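Zusik Student Robotics Project — Bench Inspection Checklist
Paltville site, kitchen bench, two-arm setup
Inspection date: June 17, 2021
Checklist revision: April

1. Power and stop circuit
Emergency stop reachable from both sides of the table: OK
Stop cuts both arms at once: OK
Supply cords off the walkway: OK
Comment: Stop button label is peeling. Replace before the next class.

2. Arms and mounts
Base bolts at marked torque: OK
Joint covers seated: OK
Cable slack at full reach, left arm: RECHECK
Cable slack at full reach, right arm: OK
Comment: Left arm cable tightens when the wrist turns past the Borbély routine's second waypoint. Limit wrist travel in software until the clip is moved.

3. Grippers
Finger pads free of cuts: OK
Finger screws tight: OK
Closing force at or below 12 N: OK
Release on power loss: OK, both sides
Comment: Pads were cleaned after run 334. Log the run number each time they are cleaned — the last two entries have no number.

4. Work objects, tableware task
Metal utensils without sharp edges: OK
Plastic bowl, no cracks: OK
No glass or ceramic within reach of either arm: OK
Comment: Only spoons and plastic bowls are approved for this task. Forks stay in the bin until the Caltach force limit file is loaded on both controllers. 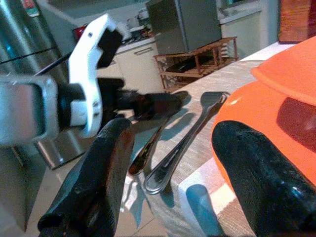 Reply from the afternoon team: the Caltach file is on the right controller only. The left one rejected it with error 51, and we put the old limits back. Please keep item 4 open, and do not run the bowl handoff with both arms above slow speed until the left side takes the file.

Accepted. Item 4 stays open. The handoff may be run at slow speed with one student at the stop button and one at the keyboard. Hands stay off the table while either arm is enabled, including during a pause.

5. Area
Floor dry and clear around the table: OK
Refrigerator door closed during runs: OK
Reach limits set short of the refrigerator and the counter: OK
Comment: Check the reach limits again if the table is moved. Tape marks on the floor are worn at one corner.

6. Records
Run log up to date: NO, entry 736 has no operator initials
Fault log up to date: OK

Result: PASS WITH LIMITS
Open items: 2 (left cable clip), 4 (left controller file), 6 (initials)
Next inspection after the cable clip is moved.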